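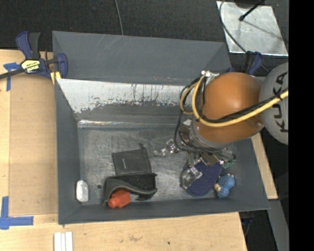 Reading time: 4 minutes

Ballots From Abroad: An Interview With the Stustdale County Elections Director

5 November 2018

The Zekeo Institute met with the director of elections for Stustdale County to discuss how the county serves voters who live outside the United States. The director has held the position through four federal election cycles and will leave it at the end of the current term. In keeping with the Institute's practice for this series, serving officials are identified by office only.

Stustdale County sent 3,613 ballots to military and overseas voters for the general election. The director described that figure as the largest in the county's history for a midterm, and said that the growth has come mainly from civilians.

“When I started, the person I had in mind was a service member on a ship or at a base,” the director said. “Those voters are still with us, and we owe them careful work. But the larger group now is people who teach, study, or have married and settled in another country. Their last address in the United States was here, and so they vote here. Many of them have not seen the county in years.”

Federal law requires that ballots go out to these voters no later than 45 days before a federal election when a valid request has been received by then. The director said the county has met that deadline in every cycle, although the margin has sometimes been narrow.

“The calendar is tight at the front end. A candidate withdraws, or a court rules on a ballot measure, and the proof has to be done over. The printer needs time, and we need time to check what the printer sends back. In May we write out a schedule for the fall, and I can tell you that schedule has never survived the summer.”

Asked what changes when a proof is reopened late, the director pointed to the number of ballot styles. The county prepares 60 for a general election, reflecting the overlap of school, water, and township boundaries. A single correction in a county-wide contest requires that every style be read again by two members of staff, one from each major party.

“People outside the office tend to think of the ballot as one document. It is a family of documents, and they have to agree with one another. We had a proof this year in which the township of Dimness had been given the water district question and should not have had it. It was caught on the second reading. It was a small error affecting a small number of voters, and it would have been a serious matter if it had gone out.”

The director spoke at length about Jia, the ballot tracking service that the county adopted two years ago. Voters who enroll receive a notice when a ballot is sent, when it is returned, and when it has been accepted or set aside for a signature question. The county board of supervisors approved the purchase after a divided vote, with some members objecting to the cost of the service for a group that makes up a modest share of the electorate.

“I understood the objection. I still do. The board has roads to pay for. My argument was that we were already spending the money in staff time. In the last week before an election, we had two people who did little else but answer messages from abroad, and the message was nearly always the same: did you get it? Now the voter can look. The messages we do receive are about real problems.”

More than 2,000 of the county's overseas voters have enrolled in the service. The director said that the office had hoped for a higher number and attributed the shortfall in part to the way the invitation was first written.

“The first version read like something from a bank. It asked for an account, a password, and a confirmation. If I received that by email while living in another country, I would delete it. We rewrote it in plain language and put the office telephone number at the top, and enrollment improved. I would advise any county considering a service of this kind to spend more time on the letter than on the software contract.”

The conversation turned to signatures, which the director called the most common cause of a ballot being set aside. A voter who registered at 18 and has lived abroad for two decades may sign in a way that bears little relation to the signature on file. State rules allow the voter to submit a statement confirming the signature, but the statement must reach the office within a fixed period after the election.

“For a voter across town, that period is generous. For a voter who relies on a postal service that takes three weeks, it is very short. We accept the statement by email, and that has helped a great deal. It was allowed under the rules before I came, but the office had not been telling people so. We now print it on the instruction sheet, in the second paragraph.”

The director declined to comment on pending proposals in the state legislature that would alter the receipt deadline for ballots mailed from abroad, and noted that the office administers the law as it stands. On the question of whether local officials are consulted early enough when such proposals are drafted, the director was more direct.

“We are usually invited to testify once the bill has a number and two sides have formed. By then an administrative remark is heard as a political one. If I say a date will not work because of the printing schedule, one party believes I am against the bill and the other believes I am for them. I would like to be asked in the drafting stage, when the answer can be taken for what it is.”

The same concern applies, in the director's view, to the wording of local measures. Stustdale County voters will decide this year on a revision to the county charter, and the summary printed on the ballot went through several versions before counsel approved it. Overseas voters are among those least likely to have followed the matter in local news, and the office received a number of requests for an explanation.

“We cannot explain a measure. We can send the full text, and we can send the statements filed for and against. I have had voters become quite frustrated with my staff over this, and I sympathize. They are trying to do the right thing from a long way off. But the moment we begin to paraphrase, we are taking part in the campaign.”

Asked about staffing, the director said that the office has six permanent employees and that the overseas program is assigned to one of them, with help from temporary clerks in the fall. The position was part-time until the previous budget. The director has asked that it be kept at its present level after the election, when there is traditionally pressure to reduce hours.

“The work in an odd-numbered year is keeping addresses current. It is dull, and it does not look urgent on a budget sheet. If it is left undone, the ballots for the next federal election go to apartments people moved out of long ago, and they come back to us in a tray marked undeliverable. I have seen that tray full, and I would prefer that my successor did not.”

The county expects to complete its count of overseas ballots when the canvass closes. Ballots that were mailed on time and arrive within the period set by state law will be included, and the director stressed that the totals published on election night are unofficial.

“I say it every year, and I will say it again tomorrow evening from the front counter. The election night figure is a report on progress. The canvass is the result.”

The Zekeo Institute's interviews with local officials are published during each federal election season. Requests to reprint should be sent to the Institute's publications office.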